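Vehicle Powertrains, Handout 6: Turbocharger Sizing
Instructor: Anjana Miah

6.1 Pressure ratio
Pressure ratio is absolute outlet pressure divided by absolute inlet pressure. Use absolute values throughout. Gauge readings must have ambient pressure added first.

6.2 Charge heating
Compression raises air temperature and lowers density. An intercooler recovers part of the loss. For the Gruneser engine, assume a charge temperature of 400 K at the compressor outlet and a pressure drop of 20 mbar across the core.

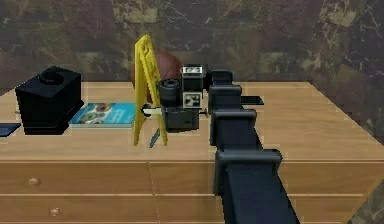 6.3 Problems
1. Convert 146 kW to metric horsepower.
2. Find the air density at the compressor outlet for an absolute pressure of 1382 mbar.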